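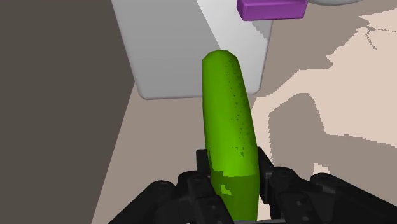
A hand in the garage, and its twin in the computer

Tiago Barreto keeps his robot hand on a shelf in the garage, between the paint tins and a box of bicycle parts. When I visited him it had no thumb. The thumb was on the table, in eleven pieces, and he asked me to be careful with my coffee.

"It is the third thumb," he said. "The first one was too weak and the second one was too proud. It pushed everything out of the palm."

He started the project in February, after he had to leave the shared workshop on the other side of town. The workshop had a good printer and a good lathe. The garage has a small printer, a vice and bad light. He calls the hand Lodberg, which was the name of the street where he lived as a student, and he has spent 500 euros on it until now. Most of this went on motors.

I wanted to know why a person who builds a real hand spends most of his evenings on a simulated one. He turned the screen to me. In the program, the black hand was holding a cucumber upright between its fingers, in a plain room with a white box behind.

"When I try a new grip on the real hand, I can break a tendon, and then I lose the whole evening," he explained. "In the simulation I break nothing. I change one number and I start again."

The tendons are fishing line. He has replaced the line on the first finger so many times that he now does it without looking, while he talks. The simulation doesn't have fishing line. It has joints that obey perfectly, and he says this is its great weakness.

The cucumber was the suggestion of Mirta Ibarra, his friend from the old workshop, who writes the control program with him. I spoke with her by telephone the same evening. She told me that they had begun with cubes and balls, and that she had become bored.

"A cube forgives you," she said. "You hold a cucumber low down, and all the weight is above your fingers. If the left side presses more than the right side, it leans. Then you see at once who is wrong." Who is usually wrong? "The ring finger. Always the ring finger."

They keep a notebook of the attempts, a real one with paper. Tiago let me read it. Attempt 181 has a long comment in Mirta's handwriting about friction, and under it Tiago has written only "no". Attempt 36 has a stain of oil and a shopping list. He wouldn't tell me which one they consider the best, because they do not agree.

I asked whether the real hand can do the same grip.

"With a courgette, yes, for a short time," he said. "With a cucumber I don't know yet. I need the thumb."

He plans to print the new thumb in a softer plastic and to put rubber on the inside, cut from an old inner tube. Mirta would prefer to buy proper fingertip pads. They have discussed this for three weeks — politely, both say.

Before I left, he fitted the lower part of the thumb to show me how it turns. It turned a little, and stopped. He took a file from the drawer and began to work on the edge of the joint, and we continued to talk about motors.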